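Home Stories Poems Archive About

Search this site Enter keywords Go

The Last Name on the List

Lyle Sorensen had sold web addresses out of the back room at Prilik for 20 years, and he still answered the telephone himself, which his wife said was half the trouble. That June it rang just before supper, and a woman named Thảo Đỗ asked, very politely, whether anybody was still using the Skosisham name.

Well, Lyle knew it, of course. He had registered it for old Vương, who mended clocks and wrote long, lovely letters about each of them, and who had paid for it in cash, always early, always with a pear in the envelope box.
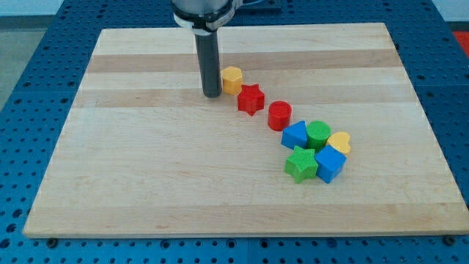

"It lapses in 3 days," he told her. "There's an outfit called Fastwood that's put in for it. They'd sell it back to you for more than 100 times what I charge."

She was quiet a while. "He was my grandfather," she said. "I only wanted to keep the letters up."

Lyle looked at the renewal button, and then at his supper going cold, and pulled his chair in closer.

"Spell your first name for me, dear," he said.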